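Table surfaces and stoneware – Stirthorpe workroom

Notes on marking and scratching of grey tabletops under daily use with glazed and unglazed ware. Entries were compiled by Elis Pritchard between December and the end of the winter term. Pieces are set down by hand, with no mat or cloth underneath.

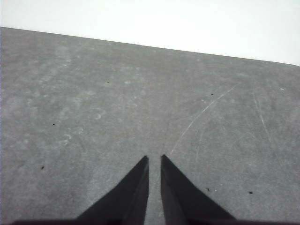
Grey surface with pale ring marks and a curved scratch.
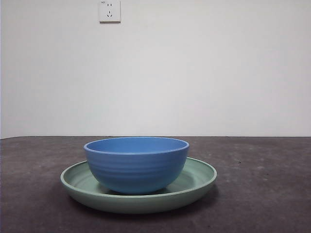
Rings and scratches are logged separately. A ring is normally residue from a foot or base and will lift with warm water and a soft cloth, left on for 2 minutes. If it is still there after a second pass, it goes down as permanent. Scratches are left alone – polishing a matt top only produces a shiny patch, which shows more than the original line.

Unglazed feet do most of the damage. Gordon Penner now rubs every foot with 400 grit before a bowl leaves the kiln room, and the Janau bowls have been treated this way from batch 19 onwards. Plates with a wide foot ring spread the load better but drag when pushed, so they should be lifted.

Crumbs and grit are brushed off before wiping. Wiping first pulls the grit across the top.

Tables are checked every 15 days under a low lamp held at 30 degrees to the surface. The Nimano top has not yet been added to the log.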